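Notebook, May, late morning

Second go at the oat sourdough for the shop lunch. The first loaf came out like a paving stone, so I went up to 900 g of flour and gave the starter 3 extra hours by the window. Songül says I'm still rushing the bulk rise - she's probably right! 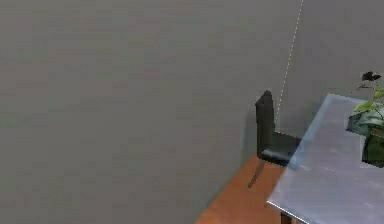
Crust color is what I'm chasing now. Remzi wants it nearly black, and I'd stop a good bit sooner, at the warm orange-brown of that wood floor against the gray wall. So the lid comes off for the last 30 minutes, and I'll check it early (up to 52 in total if the middle is gummy). Ask Alper if he still has the Gezer rye.

Recent entries
Starter feeding log
Sivotberg oven, door seal
Rye test, first loaf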